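News from the Iltura teaching room

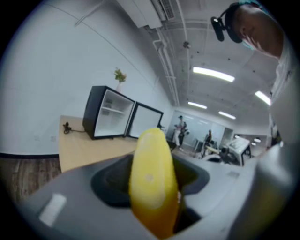 The hand-held gripper beside the mini fridge, with its door open.

June has been a busy and rather cheerful month for those of us teaching the robot its kitchen manners, and I do want to tell you where we have got to! Davoud Tabrizi and Julián Bustamante have been taking turns with the hand-held gripper, opening and closing a little fridge at all sorts of speeds (Julián is the slow one, bless him), so that the arm can learn from the way a person does it. Our goal is 100 good demonstrations of the door before we move on to drawers, and we have 60 so far. Two of the early ones had to be thrown out, which was my fault for talking to Davoud at the wrong moment. If you would like to try a session yourself, come by on Sunday afternoon and ask for either of them.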